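March, second week in Vulstead

Up at 5:40 because the radiator in the back room was knocking again. 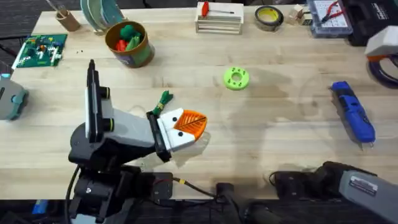
The worktable, with the orange leaf-shaped piece out in the middle.

Bled the radiator into a soup mug and it went quiet for an hour. The water came out black. I will have to do the one in the hall as well, but the key doesn't fit that valve and the hardware store doesn't open until nine.

Walked down to the river before breakfast. The path is still closed past the second footbridge, so I went up and around by the old Clova mill and came back along the road. My pedometer said 2,886 steps, which is less than it felt like. The mud on the mill side is bad. Both boots are on newspaper by the back door.

Oatmeal, then the taxes until noon. I found the missing gas receipt inside the seed catalog. The property bill has gone up by $119 over last year and there is no note with it to say what for. I wrote it on the calendar to call the county office, and then I called while I was standing there. On hold for a long time. The woman said it was the new sewer charge and everyone on the hill has it. So that's that.

Mushi has stopped eating the dry food. She ate it fine all winter and now she looks at the bowl and walks off. I tried warm water on it and she licked the water. Gave her half a can of the fish kind in the afternoon and she finished it, so she isn't sick. I don't want to get into buying cans every week, but she is fourteen and I probably will.

Started the tomatoes after lunch. Two trays of the small yellow ones and one of the paste kind. The potting mix was frozen in the middle of the bag and I had to break it up with a trowel. They are on top of the refrigerator now with plastic wrap over them. Last year I started too early and they were all leg by May, and I promised myself April this time. Did it anyway.

The ferry to Willia is back to the winter timetable through the end of the month, with 3 crossings a day. I had planned to go over for the secondhand book sale, but the last boat back leaves at 2:15 and the sale opens at one. Not worth it for an hour. I'll look again when the summer schedule is up.

Lentil soup for supper, too salty. Added a potato and it was a little better. Read 40 pages of the lighthouse book and fell asleep in the chair with the lamp on.

Radiator is knocking again as I write. Tomorrow: valve key, bread, stamps, move the trays if it gets too hot up there.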